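Fee Spikes and Small Wallets: Final Project Report
Harsh Tiwari
Intro to Digital Payments, term project
Submitted March 20, 2024

1. What I set out to do

My question was pretty simple. When a blockchain gets busy the fees go up, everybody knows that. But who stops using it? People with big balances can shrug off a high fee. People sending lunch money can't. I wanted to see if small wallets go quiet when fees jump, and if they come back afterward or just stay gone.

I used the Skudano test chain for this. It's the one our department runs for classes, so the coins are not worth real money, but students do trade them for print credits and vending stuff so they behave sort of like money. Good enough for a class project I think. Real chain data would be better but the good data sets cost more than I have.

2. Data

I pulled every transfer for 27 days starting in July. The explorer tool is called Wosska and it is slow. It only gives you 500 rows per request, then makes you wait, then sometimes forgets where you were. I wrote a script to loop through it and save each page to a file. First version of the script skipped the last row of every page. Found that out late, had to pull everything again. If anyone reuses my code please use the second version.

After cleaning I had 669 wallets with at least one outgoing transfer. Cleaning meant:

- dropped the faucet wallet (it sends coins to everyone, not a person)
- dropped transfers from a wallet to itself
- merged wallets that the sign-up sheet said belonged to the same student
- kept the course staff wallets in, even though they are large, see section 5

I split the wallets at the median balance on the first day. Below is "small", above is "large". I know this is crude. A wallet that was small on day one could be large by the end, and I did not move it. Tried moving them and the charts got impossible to read.
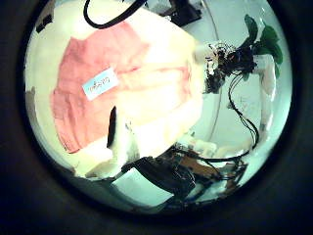

For fees I used the median fee per block and not the average. A few people type the fee in by hand and put the decimal in the wrong place, and one of those ruins the average for a whole day. A "spike" is any day where the median fee was more than double the day before. Picked double before looking at the activity numbers, so at least I wasn't fishing.

3. Method

Nothing fancy. For each spike I counted how many small wallets sent something in the days before and the days after, then the same for large wallets. Then compared. I looked at a window of 14 days in total around each spike, half before and half after. Where two windows overlapped I threw out the second one.

I also wanted to know why people stopped, because the chain can't tell you that. So I posted a short survey on the class board. Three questions:

1. Did you ever cancel a transfer after seeing the fee?
2. Did you wait and send it later, or not at all?
3. Did you use something else instead?
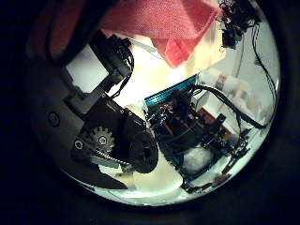 4. What I found

Small wallets did go quiet. After every spike I kept, fewer small wallets were sending, and the drop was bigger than for the large ones. Large wallets barely moved. In one case they sent more, which I think is people rebalancing but can't prove it.

Coming back was slower than I guessed. Fees usually settled within a couple days. Activity from small wallets took longer, and for some it never came back inside my window. My guess going in was that people would just wait it out, and the survey sort of says that too - most of the people who answered said they "waited". But the chain doesnt match. A lot of them must have meant to wait and then forgot, or paid in cash.

The other thing was batching. Some small wallets stopped sending little transfers and started sending one bigger one. So the number of transfers falls but the amount moved doesn't fall as much. If you only look at transfer counts you would think it was worse than it was. I added the amounts as a second chart for this reason.

Question 3 got the most writing. The Munwood dorm people apparently had a paper IOU list going the whole time. Couple others said they used Katiyar, the side channel a grad student set up where fees are close to zero because transfers only settle at night. I had no idea how much of the traffic had moved there. Those transfers are not in my data at all. That's a real hole.

5. Problems

Staff wallets. They are large, they send on a schedule, and they don't care about fees. Leaving them in makes the large group look calmer than it should. I reran it without them at the end and the gap between small and large got a bit smaller but was still there. Should of done it that way from the start.

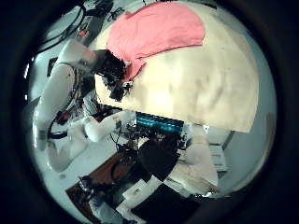

Summer. July is a weird month to study students. People leave campus and stop spending for reasons that have zero to do with fees. The large group works as a kind of check on this, but if the students with small balances are also the ones more likely to go home then my result is partly just that. Would want to redo it in fall.

Test coins. Already said it, but losing a test coin doesn't hurt like losing a dollar. Could push the result either way.

Survey was only people who read the board, so the ones who quit the chain completely are probably missing.

6. If I kept going

Get the Katiyar logs, first thing. Then use a sliding cutoff for small vs large. I'd also like to show people the fee earlier in the app, before they type the amount, and see if fewer of them cancel. Right now it pops up on the last screen and that seems like the worst spot for it.

Code and the cleaned files are in the class folder. Raw pages are too, but they're a mess. Chart labels still say "walet" in one place, will fix.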